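# How to Get Something Useful Out of a Robot Demo Day

I run the assembly floor for a small shop in Bremville and I get invited to a lot of these. Free coffee, a lanyard, a robot that picks things up. Most people walk out with a tote bag and a vague feeling that they ought to buy something. I've done that too. What follows is the routine I use now, with notes from the open day Declercq held at their Mernemeck site in February.

It's written for people who might have to sign for one of these machines, or work next to it.

## Before you go

**Write down one task from your own floor.** Only one. Mine was putting small, awkward parts into a fixture where the slots run close to the size of the part. We do that by hand, it's dull, and people get it right almost every time. That "almost every time" is the number the robot has to beat.

**Time your own people first.** If you don't know how long the job takes now, any cycle time a sales engineer quotes will sound fast. We had 12 seconds per part, measured over a normal shift, including the fumbling.

**Ask what software will be running.** Declercq's invitation said "powered by Vutent," which told me nothing. I emailed and asked whether the motion was taught point by point or whether the arm was supposed to work things out from its camera. The answer was "a combination." Write that kind of answer down and bring it with you.

**Pack a part.** Put two or three of your own pieces in a bag in your pocket. They may refuse to try them. The refusal is worth having.

## When you get there

1. **Skip the first run.** The first run of the morning is the rehearsed one. Get your coffee, come back for the third or fourth. At Mernemeck the runs were every half hour starting at 10, and the late-morning ones were a lot more interesting than the opener.

2. **Stand where you can see the tips of the fingers.** The crowd always watches the elbow, because the elbow is what moves. Nothing much is decided at the elbow. If there's a monitor showing the wrist camera, stand by that and stay there.

3. **Find out who put the part in the gripper.** A robot that picks a part off a table has done one hard thing. A robot that's handed a part by a technician has skipped it. Both get described as "pick and place" on the poster. If you didn't see the pick, ask to see it.

4. **Look at how the target is laid out.** Is it bolted down? Does it get moved between runs? I asked if they could shift the board a little to the left and run it again. There was a short discussion in low voices and then they said after lunch. They did do it after lunch, to be fair, and it took two attempts.

5. **Count the stops.** Every time somebody reaches for the pendant, make a mark on your sheet. Don't argue about whether it was a "real" stop.

6. **Ask for the failure number, then ask what counts as a failure.** I was told 300 insertions had been run on this setup the week before. Fine. Was a second try counted as a success? Yes. Was a part nudged straight by hand counted as a success? Long pause. I never got a clean answer to that one.

## Reading the wrist view

I find the camera monitor the most honest thing at these events, as long as you know what to look for.

Start with the part. Is it straight in the fingers, or leaning? A long thin part can look perfect from six feet away and be tilted enough to miss its slot. Then look at how much of it sticks out past the grip. The more there is, the more any small error gets magnified at the far end.

Next, look at what it's being lined up with. The Mernemeck board had several kinds of holders on it: narrow slots, open rectangles, a square box, an L-shaped corner. That's a better test than one big hole, and I'll give them credit for it. But a board with nine features on it doesn't mean nine features get used. Ask which ones the robot has been run on. I got a tour of the board and a demonstration on part of it.

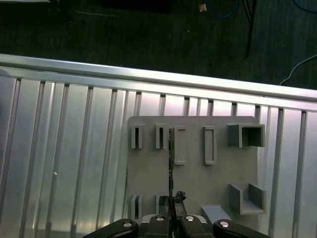 *Wrist camera view: thin part held upright in front of the gray holder board.*

Check the grip for yourself on a view like that one. The part stands close to vertical and reaches as high as the upper row of holders, so there's a good length of it above the fingers. There's also a knotted bit just above the grip, sticking out to the right. I'd want to know how the system deals with an uneven shape like that when the next part is a little different. I asked. "The model generalizes" was the reply, and I wrote that down next to "a combination."

## Questions for the end of the day

Save these for when the crowd thins out and you can talk to whoever does the integration work:

- What happens when the lights change? Bare aluminum throws a lot of glare, and my shop has windows.
- Who reteaches it when we change the fixture, and what do they charge?
- How long did this demo take to set up, counting the evenings?
- Can I see it run with my part? (Bag, pocket.)
- What does it do when it drops something?

On that last one, I was told it "recovers gracefully." I'd call it waiting for a person.

## Afterward

Write up your notes the same evening, before the brochure gets into your head. Mine came to one page. I watched eleven runs and marked four stops. The average was well over our 12 seconds – and that was without the pick on most of them. My own part didn't get tried. They offered to test it if I mailed in 153 pieces, an oddly exact number that I'm still waiting to have explained.

I haven't mailed them. I may yet, since the runs with the moved board were better than I expected, and the engineer who did them didn't try to sell me anything. If I do send them, I'll keep a matching batch here, have our people run it the same week, and put both sets of numbers on one sheet.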